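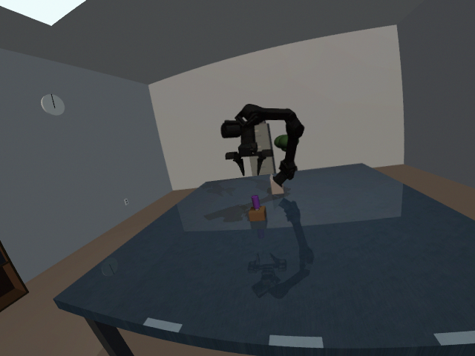
Hurnlow Folding Desk Lamp: four months in

I bought the Hurnlow back in July, after my old clamp lamp finally gave up (the spring went, and it would slowly bow down onto my keyboard like it was very tired). I do a lot of mending and letter writing in the evenings, so a lamp matters more to me than it probably should!

First, the price. I paid $29 at the hardware store in Selbridge, and I've seen it for a bit more online. For that money I was expecting something wobbly. It's pretty solid! The base is heavy enough that I can yank the neck around with one hand and the whole thing stays put, and it has 2 rubber strips underneath that haven't left a mark on my table.

The light itself is lovely. There are 12 brightness steps, which is silly, I use maybe three of them, but the lowest one is great for late nights when everyone else is asleep. The warm setting is properly warm, kind of like an old bulb. The cool one is too blue for me, though it does help when I'm matching navy thread to black fabric.

Now the grumbles. The power button is a touch spot on the base, and my cat has worked out how to set it off. The cord is short, too. Mine barely reaches the outlet behind the bookcase, so I had to move the whole desk over (and then the rug, and then the chair, you know how it goes). And the folding hinge squeaks. A dab of candle wax fixed that for a few weeks and then it came right back.

I also tried the Hetby, which my sister has. It's prettier, no question, and the cord is longer. But it gets hot near the switch and it only tilts one way, so for sewing I kept getting my own shadow across the work. If you just want something nice to read by, get that one instead.

Would I buy the Hurnlow again? Yep, and I nearly did last week for the spare room. I'm holding off to see if they bring out the green one again, because the beige is a bit dentist's office.

Four stars from me. It loses one for the cord.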